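About Harness

Home / Classes / Paint / Rental / About

We sell house paint and we teach people to put it on walls. If you came looking for the story of a childhood spent among pigments, there isn't one. The business began because two of us had painted houses for a living for long enough to be tired of fixing the same weekend jobs, and the old tile showroom on Somogyi Street was cheap.

The name was painted on the loading door when we took the lease. We asked the landlord what Harness had been and got three different answers, one of which involved horses. We kept it, as a new sign would have cost more than the first month's rent.

What we think about color

Most of what gets said about color in the home is sales talk. We have read that blue lowers the heart rate, that yellow makes babies cry, and that a certain green will help you sleep. We went looking for where these claims come from. Usually the trail ended at another paint company's website, and sometimes it ended at an article that quoted the paint company's website. There are real studies on color and mood, and as far as we can follow them they are careful, narrow and not much use in choosing between two beiges for a hallway.

So we don't do color psychology. We don't announce a color of the year either. A color of the year is a way to get you to repaint a room that was fine in January. If you like the green, buy the green. You may well sleep better in there, and it may also be the new curtains.

What we will talk about, at length, is light. A pale neutral is at the mercy of everything near it. Put it on a north wall and it goes flat and a little blue. Put it across from a brick building and by late afternoon it has turned pink, and the customer is on the phone telling us we mixed it wrong. We do mix it wrong now and then, and if we did we'll replace it. Most times we ask them to hold the sample card up to the wall, and the card has turned pink too.
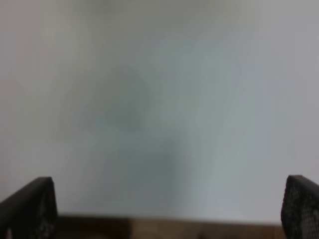

Pale gray-white, with black for contrast.

People find this hard to believe until they see it, and we would think less of them if they took our word for it. The only advice we give every customer is to paint a big board, move it around the room for a couple of days, and look at it at breakfast and again with the lamps on. A chip the size of a matchbook tells you next to nothing. Neither does a phone. Every phone has its own idea of what white is, and so does the website you're reading this on.

The paint

We stock our own line, Nura. We want to be plain about what "our own line" means, because other shops are not. We do not own a factory. Nura is made for us by a contract plant that makes paint for a number of other labels, some of them much more expensive than ours. We chose the base, we argued over the sheen, and we decided on the colors. The plant does the rest, and does it well.

There are 11 colors in Nura. People ask when we'll add more. Probably we won't. A fan deck with a few thousand colors in it looks like choice, but put any six neighbors on six walls and most owners couldn't tell you a week later which one they had picked. We couldn't either, and we tried it on ourselves with the labels turned to the wall. It was a bad afternoon for the one of us who claims to have an eye.

Ten of the colors are quiet ones. The last is Torero, a red, and it is in the range only because we like it. It's a difficult paint. Reds cover badly, ours included, and anyone who promises you a strong red in one coat is selling you a second gallon later. Plan on a gray primer and more coats than you want to do. We tell people this at the counter and they buy it anyway, then some of them come back annoyed. We still sell it.

A few things you will not find on our cans:

"One coat." It depends on what you're covering, how you load the roller and how honest you are about the corner behind the door. Our cans say 2 coats.

"100% natural." Arsenic is natural. Ask what is in the can and we'll hand you the data sheet, and if you'd like it explained we'll explain the parts we understand.

"Washable," with nothing after it. Washable with what? A soft damp cloth, yes. A scouring pad and a grudge, no.

"Designer." We have never found out what it means on a paint can, apart from the price.

We do carry low-odor paint, as everyone now does. Please open a window all the same. Low odor means it smells less. It is a statement about your nose, and the label people know that you'll read it as a statement about your lungs.

The classes

The classes are the part of the business we'd keep if we had to drop the rest. They're held in the back of the Somogyi Street building, in the evening and on some Saturdays, and they cover the dull things: filling, sanding, caulking, cutting in, cleaning a brush so that it is still a brush the next day. The first class is nearly all preparation. People complain. They signed up to paint and they go home with dust in their eyebrows.

We don't apologize for that, but we do put it in the class description in capital letters, after a run of refund requests. A painted wall is mostly a filled and sanded wall with some color on top. If the filling is poor, an expensive paint will show it to you in better detail. 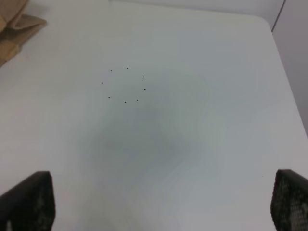

White table, light gray wall, brown paper bag.

A word on whether the classes work. We'd like to tell you that they do. We used to hand out a survey on the last night, and the scores were so high that we stopped trusting them. People who have spent an evening in a room with you, and had your coffee, are not going to write down that you wasted their time. Those who thought so had mostly left after the first session and never saw the form. So you won't find a satisfaction rate on this page. What we can say is that a good number of former students buy their paint from us, which may mean the classes are good, or that we're on their way home.

We also can't promise that doing it yourself will save you money. It often does. But add up the brushes, the tape, the ladder you'll use twice, the weekend, and the second weekend, and for a tall stairwell we think you should hire someone. We'll say so if you describe the stairwell to us. We no longer do the painting ourselves and we don't take a cut from the painters on the list by the register. If one of them lets you down, tell us and we'll look into it. We have taken names off.

Classes cost $50 an evening. That covers filler, paper, paint and the use of our brushes. It doesn't cover your shoes, so wear bad ones.

Things people ask us to say

Several visitors to this page have written to ask about our values. We had a go at writing some. They came out the same as the values of the bank across the street, so we took them down. We pay our staff on time and we close on Sundays. If a can is bad we replace it. We'd hope that's the minimum anywhere.

We've been asked whether we are a green company. We sell a plastic film that comes in metal cans. We take back half-used Nura and pass on what is still good to a local theater group, who paint it onto plywood and then paint over it a month later. Dried-out cans go wherever the county tells us to send them. We could plant a tree for every gallon and put a leaf on the label, and we have had a firm call us up and offer to arrange exactly that, for a fee. We asked where the trees were. They said they would get back to us.

We've been asked why there are no before-and-after pictures. Look closely at the ones on other sites. The before is taken at dusk with the laundry out, and the after at noon with a bowl of lemons. We could make a wall look twice as good without opening a can.

Finally, we have been asked for reviews. There are some on the usual sites. The five-star ones are pleasant to read and don't tell you a lot. If you want to know what goes wrong here, read the three-star ones: the parking is bad, the stock of small cans runs low, and we talk too much at the counter when all you want is a roller sleeve. All of that is fair. The one-star review about the blue ceiling is fair in part. The ceiling was damp before any paint went on it, and we should have asked.

Finding us

Harness is on Somogyi Street, through the loading door on the side. The front door is stuck and has been since we moved in. The counter is open on weekdays and Saturday mornings. Bring a piece of whatever you want matched, at least as big as your palm, and something that came off the wall if you can manage it. A photo of the wall won't do, for the reasons given further up.

Class dates go up on the Classes page when we know them. There is no mailing list. We had one, and found we were writing to people only to remind them that we had a mailing list.

Page last updated Monday, November 5, 2018. Prices are checked more often than the rest of it.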